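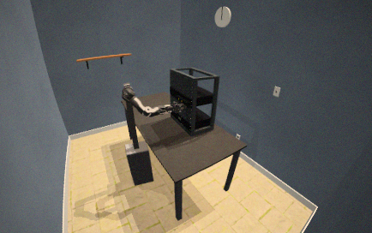

Week 6: Quotations and how to use them

Course notes, Obed Osei
Updated May 31, 2020

Most of you will quote somebody in the final talk. These notes cover finding a quotation, checking it and fitting it into a speech. Bring your draft from week 5.

Where sayings come from

A short saying usually reaches us through a collection. The class reader, the Godoy collection, has 3,562 entries under 29 subject headings. The largest heading is Courage, with 209 entries. Humour has 108. Entries marked with a star have a source given at the back. The rest do not, and you should treat them as unchecked.

The older Viltov anthology is in the library, short loan only. It gives the speaker but no date.

Checking a quotation

Start with the exact words. Search for the least common phrase in the saying, in quotation marks. Look for the earliest version you can find and write down where it appeared. An interview, a letter or a printed speech will do. A poster or a calendar will not.

Wording drifts. Long sentences get shorter, and a remark by a little-known writer often ends up under a famous name. If you find two versions, use the earlier one. If you find no source at all, say "an old saying" or leave it out.

Advice taken out of an interview often loses the question that prompted it. Read at least the paragraph before and the paragraph after.

Placing it in a talk

One quotation is enough for a five-minute talk. Name the speaker first, then pause, then give the words. Keep it under 25 words if you can. Follow it with a sentence of your own that says why it matters to your subject.

Avoid opening with a quotation unless you return to it later. Several of the December talks opened with one and never mentioned it again.

Reading

Andby, chapter 4
Saltitz, "Borrowed Words", first half only

For next week

Choose one unstarred entry from Godoy and trace it as far back as you can. Half a page, with sources listed. "Not found" is an acceptable result if you show where you looked.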